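The Arms on Line Two
At a linen and hamper plant in Brasgate, robots now do the lifting. The people who used to do it have different jobs, and mixed feelings about them.
2020-12-06

The first shift at Benen starts with the lights over line two coming on and a supervisor walking the length of it with a tablet. Two years ago there were 11 people at this line. They took baskets off a cart, lined them with folded cloth, filled them and passed them down. Now there are four people and six robot arms.

Benen supplies hotels and gift companies with table linen and filled hampers. It leases its building from Ó Ceallaigh, a property firm that owns most of the old mill district, and employs 102 people, the same number it had before the arms arrived. The company made that promise in writing when it signed with Koltus, the integrator that installed the system. Seven workers from line two were moved to inspection, repair and the shipping office. Three of them got a raise. The other four kept their old rate, and that is still a sore point.

Roman Kołodziej worked the line for nine years. He is now what the company calls a cell operator, which means he looks after three arms, clears them when they stop and shows them how to handle anything new.

"My shoulders are better," he says. "I used to go home and lie on the floor. Now I go home and my eyes are tired."

Boxes gave the arms no trouble. Baskets did. A basket made by hand has a rim that is thicker in one place than another, and the next one off the cart is different again. Koltus had planned on two weeks of setup for the hamper work. It took until November of the first year before the line ran a full shift without a person stepping in every few minutes.

Most of that time went into the approach, the last few inches before the fingers close. Each arm has a small camera near its wrist, and the operators learned to read what it sends back. 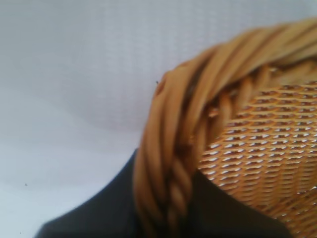

The view from a wrist camera close to a basket. A strand end sticks out on the inside of the braided rim.

Kołodziej keeps a screen with those views at his elbow. He says he learned more about baskets in six months of watching it than in the years he spent carrying them. Worn cane and broken ends used to get past people who were working fast. Now he can stop an arm, pull the basket and send it to the repair bench.

The repair bench is new. Before, a bad basket was sold off cheap or thrown out. In its first full year the bench put 276 baskets back into stock, and the two women who run it have asked for a third person.

On a good day the line handles 2,000 pieces, linen included. Management is pleased with that figure. The workers are more careful about it. With 11 people, a slow morning could be made up after lunch. When an arm faults, everyone stands and waits — and the daily target stays where it was.

There is also less talk. The old line was shoulder to shoulder, and people knew each other's children by name. The new stations are 15 feet apart, with guarding between them. Benen moved the lunch breaks together last spring after several people asked for it.

Koltus wants to put two more arms on the folding side next year. The company says the job guarantee will be renewed. Kołodziej has been asked to train the next group of operators, and he has said he will do it once the pay rate for the job is settled.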